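Against the Cleared Table

By Ekow Ankrah
Sep 17, 2018

My sister-in-law bought a tidying course last winter. It came in 7 installments, each with a worksheet, and by March she had sent all of them to me with the subject line "you need this." I read them. I even did the worksheets, in pencil, at the end of a kitchen table that had a great deal of other stuff on it at the time. I have been arguing with that course in my head ever since, and I would like to stop, so I am going to do it in print.

The course is called the Vindevmont Method, and its first rule is the Cleared Table. Before you go to bed, every flat surface in the kitchen has to be bare. Plates go in the cupboard, fruit goes in the bowl, sauces go in the refrigerator door, mugs go on their hooks. You wake up to a blank surface and, the course says, a blank mind. I don't know who wants a blank mind at six in the morning. I want coffee.

I should say what I mean by a messy table, because people who sell order tend to treat any mess as filth. I don't mean crumbs or spilled milk. I'm against those too. I mean things that have come to rest somewhere other than where they are kept. The ketchup laid across the plate. The strawberry next to the bowl when the bowl was right there. Half an orange with its cut side showing. A mug tipped over. None of it is dirty, and a child could put it all right. The Vindevmont people would give you a worksheet about it.
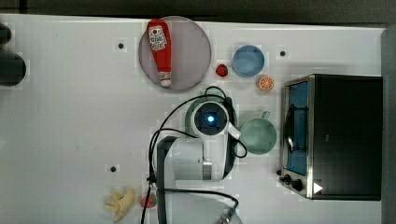 What bothers me most is the claim that a thing out of its place is a decision you failed to make. The third installment says so in nearly those words. Take the ketchup. On the worksheet I was supposed to write down why it wasn't in the refrigerator, and then write down what I was "avoiding." I was avoiding getting up. We were eating, somebody wanted more, and the plate was the closest thing that would hold it. I suppose that is a kind of decision. It was a pretty good one.

I have read a lot of this material over the years, more than is healthy, and it all depends on the idea that objects have homes. I've never been convinced. A mug doesn't live on a hook. It hangs there when nobody is using it, and in our house that is a small part of the day. If you made a chart of where our mugs spend their time, the hooks would come in behind the sink, the windowsill, the arm of the couch and the top step of the back porch. Putting them on hooks every night is fine. Calling it home is marketing.

The marketing is where I get really doubtful. Hevdale, which publishes the course, also has a shop. The shop sells 54 kinds of organizer for the kitchen alone. I went through the listings one evening when I should have been doing something else. There is a rack for lids. There is a rack for the racks. There is a two-level stand by Trotero that holds condiments in the middle of the table, so that they are "always at hand and never in the way," and if you bought everything the course recommends for an ordinary kitchen, the total would be 767 dollars before shipping. I added it up on the back of worksheet five. For that money you could leave the ketchup lying down for the rest of your life.

My sister-in-law says I am being unfair, and on one point I think she's right. She has a small kitchen with one counter, and when that counter fills up she can't cook. For her, clearing it is just the first step of making dinner. She doesn't need a philosophy for that, though, and she didn't need one before she bought the course. Her mother cleared the same size of counter for thirty years and called it wiping down.

There is also the matter of appliances, which the course handles badly. Installment four wants them hidden. Anything with a plug is "visual noise" and belongs behind a door, and you bring it out when you need it. Has the person who wrote that ever lifted a toaster oven? Ours is heavy and awkward and the tray slides around inside it. We use it for toast, for leftovers, for two baked potatoes when it's too hot to run the big oven. I tried the Vindevmont way with it for a while. By the second week we had stopped making toast. The oven was very well hidden, and we were eating plain bread.

So it came back out, and it takes up the space it takes up. Once you have a thing that size out in the open, the rest of the surface arranges itself in what is left over. The mug ends up beside the oven. The plate and the bowl go up at the other end. I can find everything from across the room, and so can anyone else who walks in hungry.
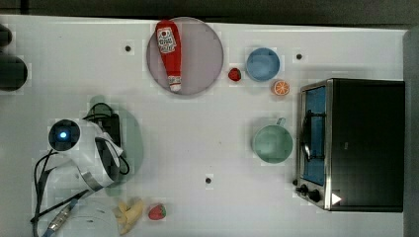
Ketchup on the plate, strawberry on the table, mug beside the toaster oven.

I can hear the objection, because I've had it made to me over dinner. If you let one thing lie where it falls, the argument goes, you'll let everything lie, and in a month you'll be eating standing up. I have looked for this slope in my own house and haven't found it. Our table fills to a certain point and then somebody gets annoyed and clears it, usually whoever needs to spread out a newspaper or a math assignment. Then it fills again. It has been doing that since we moved in. I don't see why the full part of the cycle should be counted as the failure and the empty part as the real table.

An old housekeeping booklet I own, put out by a stove company called Aebischer and long out of date, has a single page on the subject. It says to clear the table before the meal and after the meal, and to keep a damp cloth handy. Then it moves on to gravy. I find that restful. The booklet assumes you have a table because you intend to use it, and that in the hours between meals it will have things on it, and that you're an adult.

The tidying industry has to assume something else or it would have nothing to sell. It has to find a person who was managing fine and persuade her that half an orange on a table says something about her character. I don't believe it does. I think somebody ate the other half, or is about to, or cut it for a kid who wandered off. You could wrap it up if you plan to keep it. That's the whole of my advice, and I haven't made a worksheet.

I did keep one thing from the course. Installment two suggests picking up a single item every time you leave the kitchen, and I've found myself doing it, mostly with mugs. I mentioned this to my sister-in-law, which was a mistake. She has since sent me the advanced series.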